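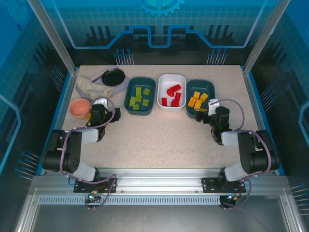
Blocks sorted by color into three bins, with a tray, a cloth and a bowl kept to the left.

Sorting Small Parts by Color
Household Tips from the Hayes Home Resource Center
Updated Saturday, July 1, 2023

Toy blocks, craft pieces and small workshop parts are easier to put away when each color has its own container. The advice on this page applies to playrooms, classrooms and shared worktables. Residents of Lakeck and Rekdale may request a printed copy at the front desk of either branch.

Choosing the bins

Select open bins with rounded corners where possible. Crumbs and dust gather in square corners and are difficult to wipe out. A low bin allows the contents to be seen from a seated position and is suitable for young children.

The bin does not need to match the color of its contents. In the arrangement shown, green blocks are in a dark teal bin, red blocks are in a white one, and the yellow-orange blocks are in a second teal bin. A strong contrast between the bin and the blocks helps users find the correct place quickly. Households that own bins of one color only should attach a label to the side facing the user.

Placing the bins on the table

Bins should stand side by side toward the rear of the table. The front of the surface is then free for work. Leave enough space between bins for fingers to grip the rims. Bins pushed tightly together are often lifted as a pair by mistake, and the second one spills.

Keep items that are not part of the sorting on one side. A small bowl is useful for pieces that belong to no group, such as odd screws, buttons or parts of another set. Empty the bowl at the end of each session.

Sorting a mixed box

1. Clear the table and wipe it with a damp cloth. Allow it to dry.
2. Pour out a small amount at a time. Two handfuls are sufficient for a child.
3. Remove the most common color first.
4. Sort the remaining colors.
5. Set cracked or chipped pieces aside for disposal.
6. Refill the table and repeat until the box is empty.

A mixed box of 216 blocks takes one adult about 40 minutes. Two persons working together should each be assigned particular colors. Reaching across one another slows the work considerably.

On speckled or patterned tabletops, small pale pieces are easily overlooked. Pass a flat hand over the surface before putting the bins away.

Cleaning

Hard plastic blocks may be washed in warm water with mild dish soap. Rinse them well and spread them on a towel overnight. Unfinished wooden blocks should not be soaked; wipe them with a barely damp cloth and dry them at once. Cloths used for this purpose should be hung up after use. A cloth left crumpled on a tray dries slowly and may develop an odor.

Storage

Bins without lids should be kept on a shelf no higher than the shoulder of the shortest regular user. Stack bins only if the manufacturer states that they are suitable for stacking. Small parts must be kept out of reach of children under 3 years of age.

Related sheets: Sheet 493, Labels for Shared Shelves. The Hellau branch lends sorting bins during July; please return them clean and empty.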